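Category: Household and Daily Life > Packaging and Containers

Disposable cup

Updated in May by the Stendatcombe Household Encyclopedia desk

A disposable cup is a drinking vessel meant to be used once and then thrown away, an aim it meets rather less often than its makers suppose. Most are made of paper, plastic or foam. The paper kind is the commonest in offices, village halls and hospital corridors, and is the main subject of this article.

Origins

Before the paper cup, people drinking in public places shared one. A metal cup hung on a chain beside the tap or the barrel, and everybody in the queue drank from it in turn, including the man with the cough. The habit fell out of favour once the link between shared cups and shared illness was widely understood. Paper cups took over on railways and in schools, at first for water only, and the chain was kept in some places out of sentiment or thrift.

Early cups were flat-bottomed cones of waxed paper. They held cold water well enough. Hot drinks melted the wax, which then floated on the surface and was drunk by people too polite to mention it. Linings of thin plastic solved this in the second half of the twentieth century and caused the recycling problem described below.

Construction

A paper cup has three parts: the wall, the base and the rim. The wall is cut from a flat sheet as a curved fan shape, wrapped round a form and sealed down one side. The base is a disc pushed up inside and crimped. The rim is made last, by curling the top edge outwards and down on itself.

The rolled rim does most of the work. It stiffens the mouth of the cup so that it keeps its shape when gripped, gives the lip something smooth to meet, and holds the lid on. A cup with a badly rolled rim folds up in the hand, usually over a keyboard.

The taper from rim to base lets cups nest in a stack. It also makes them easier to knock over, and the trade has long since decided which of these matters more. Printing is done on the flat sheet before it is cut, and for that reason the inside is nearly always left white.

Sizes

Sizes follow no single rule. The Wornutberg scale, still quoted in older catering lists, sets out nine sizes from the tasting cup to the bucket, of which caterers stock three. The names small, medium and large are used by sellers to mean whatever they like. At the top end the difference between a cup and a bin is one of intent, and large paper tubs are sold as either, depending on the shelf.

Collecting

There are collectors of disposable cups, as there are of everything. The largest known holding in Britain is at Rerkent, where a former seed store houses 1,663 of them, all different and by the terms of the display all unused. Visitors are given tea in china.

The rarest piece is generally held to be the Bassi double-walled cup, which was withdrawn after one summer when the outer wall proved to slide off the inner one. Some 500 were sold. Very few survive with both halves, and those that do are not to be picked up.

Second uses

A cup that has been emptied and not thrown away begins a second career. It may hold pens, paintbrushes, seedlings, screws or the odd coins of several countries. Larger ones are stood on tables to keep taller things together, drinks bottles among them – a container for containers, and a fair sign that no one has got round to clearing up.

Gardeners favour the paper kind for raising beans, with a hole poked in the base. The printed claim that such cups may be planted whole should be read with care. Lined ones have been dug up years later in good order, with the bean long gone.

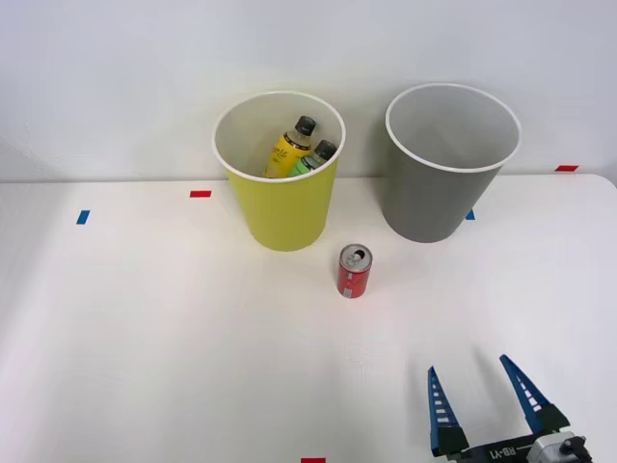
Disposal

The plastic lining that keeps tea off the carpet also keeps the cup out of most paper mills. The two layers have to be pulled apart in water, and only a few plants are set up to do it. A trial scheme in Stendatcombe gathered 2,000 cups in its first month, then found that the nearest plant took them by the lorryload only. They were stored in the town hall, where a number were used for a retirement party.

Linings made from plants are now sold widely. They break down in industrial heaps kept hot for weeks, and sit about in garden ones much as the old sort did. Deposit schemes and reusable cups have had some success, mainly in places where it is hard to leave with the cup.

Related entries
Drinking straw
Egg box
Paper plate
Tea urn
Waste-paper basket
Waxed paper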